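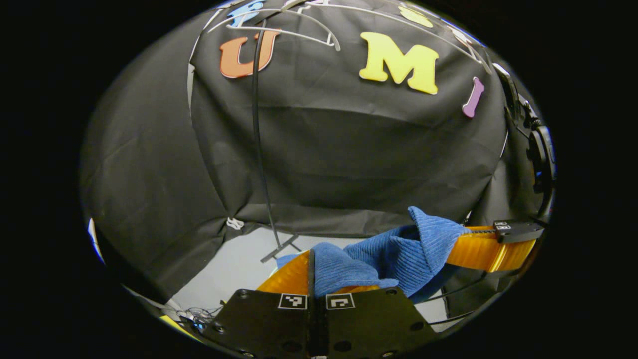 About Dilleo

Dilleo helps labs, workshops and small plants plan and buy robot equipment. We do not build robots and we do not sell them. Our work is the part before the purchase order: what to buy, in what order, what it will cost to run, and what can wait.

The firm is based in Grusiseck, where we keep an office and a test room. Equipment under review is used by hand or on an arm in the test room before it goes into a client's plan.

What we do

Equipment planning. We start with the parts or materials you need to handle. Rigid parts of one shape lead to a short equipment list. Cloth, cable and soft packaging lead to a longer one, and the budget for fingers, sensors and spare cables goes up with it. We write the list against your own items, which you send to us or which we handle on site.

Budget review. Clients often come to us with a quote already in hand. We check it for missing lines. The usual ones are mounts, calibration targets, cable routing, guarding, storage for recorded data, and staff time for setup. Soft fingers and cables are entered as consumables, with a replacement interval, and do not belong under capital cost.

Hand-held tools or full arms. For projects that depend on recorded demonstrations, a hand-held gripper can be bought first and the arm in a later budget year. We set out both routes with the same cost headings so that they can be compared line by line. Finger geometry and sensor mounts should match between the hand-held tool and the arm. If they do not, the plan carries a separate line for the rework.

Purchase support. We prepare the technical part of the tender, answer supplier questions and score the replies. The client signs all orders directly with the supplier.

How a project runs

A standard plan has 3 stages: item survey, bench trial, and costed list. Bench trials take about 50 hours of test room time. The costed list gives 2 versions, a minimum working setup and a full setup, each with running costs for 3 years. Prices are dated and the source of each quote is given.

Abella

Abella is the costing workbook we use on every project. It holds the equipment lines, lead times, spares and power needs, and it is handed over with the final plan. Clients may edit it and reuse it for later purchases. Formulas are not locked. Support for the workbook is included until the end of the purchase stage.

Gevilach office

Our second office in Gevilach handles tender documents and import paperwork. It has no test room. Please send sample items to Grusiseck only, marked with your project number.

Fees

Planning work is charged at a fixed fee, agreed after the item survey. We take no commission from suppliers. Bench trial hours beyond the agreed number are billed at the hourly rate in the contract.

Page last updated Dec 28, 2022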